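3.2 Materials and table layout

The items were chosen so that each could be named with an everyday word and told apart by color and outline alone. Play food was preferred to fresh produce, which changes in color and firmness over a long series and would have required replacement between sessions. The stimulus list was drawn up by Hoarau and checked by Roussel against the naming norms described in Section 2. Items with more than one common name were dropped at this stage.

Two locations were defined for every layout. The source location was an open container with sides high enough to hide the lower part of its contents. The target location was a shallow dish on a flat tray. The tray marked the serving area and kept the dish from being read as a loose object on the table. Both locations were placed on a dark gray tabletop against a plain wall, and the distance between them was kept small so that a viewer could take in both at once.

Layouts were grouped by the number of items remaining at the source. In the set considered in this section, a carrot and a potato remain in a wicker basket and a green chili pepper lies on the plate (Figure 2). The pepper was assigned to the plate in this set on account of its length, which gives it a clear orientation even when it is viewed at a low angle. The carrot and the potato are closer to each other in hue and were therefore kept side by side, as a harder case for naming. 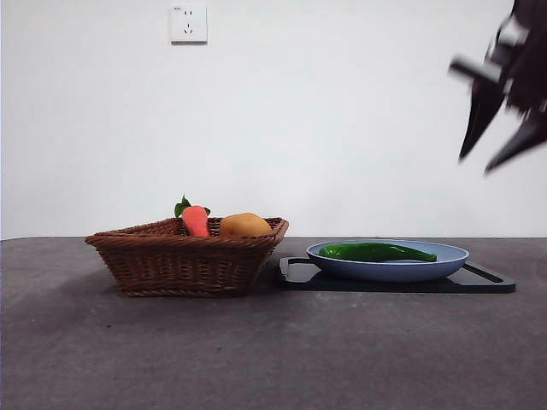
Figure 2. Layout with two items at the source location (basket, left) and one at the target location (plate on black tray, right).

Partial occlusion by the basket rim was treated as a property of the layout and was not corrected. Raters were asked to name every item, to state its location, and to mark any answer they considered a guess. A total of 747 responses were retained after incomplete forms were removed. Disagreements over location terms ("in," "on") were coded separately from disagreements over item names, following the scheme in Section 3.3.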